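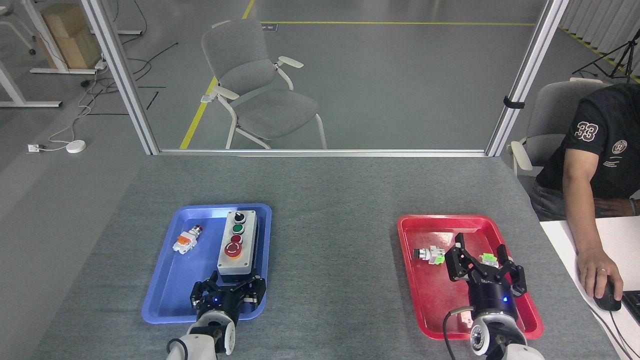 Figure 1. Three-control station in the blue tray, with a single switch to its left. Two more switches in the red tray.

Unit 4: Push-button control stations
Arness Technical College, Electrical Maintenance, evening group

Reading the station

A control station is a small box that puts the hand controls for one machine in one place. The one in Figure 1 has three, set in a column: a black selector switch at the top, a green push button in the middle and a red mushroom-shaped emergency stop at the bottom.

The selector stays where you turn it. On our Hesia practice boards it chooses between hand and auto. The green button is the start, and springs back when you let go. The emergency stop has a wide head so it can be hit with the palm, and on our stations it latches until it is twisted to release.

Parts of a switch

Each control is made of two main parts. The operator is the part you press or turn, with a bezel or collar that holds it to the lid. The contact block sits behind it and does the switching.

In the Billero parts we use, a green block is normally open (NO) and a red block is normally closed (NC). Do not rely on colour alone. The loose switch in the blue tray has an orange-and-white block and a small red actuator cap, while both in the red tray have green blocks. Read the terminal numbers, then check with the meter:

Terminals 3 and 4: normally open
Terminals 1 and 2: normally closed

The stop circuit is always wired through a normally closed contact, so that a broken wire stops the machine.

Bench task

Work in pairs. The boards are not to be connected to the supply at any point in this task.

1. Set the meter to continuity and touch the probes together.
2. Test each loose switch at rest, then pressed. Write down both readings.
3. Sort the switches into NO and NC. Any that give an unsteady reading go back in the faults tub – label them first.
4. Open the station lid and draw the contact blocks as fitted.
5. Test the emergency stop latched and released.
6. Refit the lid. Hand-tight on the screws, then a quarter turn.

The blocks are rated at 600 V, but the practice circuit in Unit 5 runs at 24 V DC.

Hand in the drawing and the table of readings together. It is marked out of 10.

Reading: Yousafzai workbook, chapter 6, up to the section on relays.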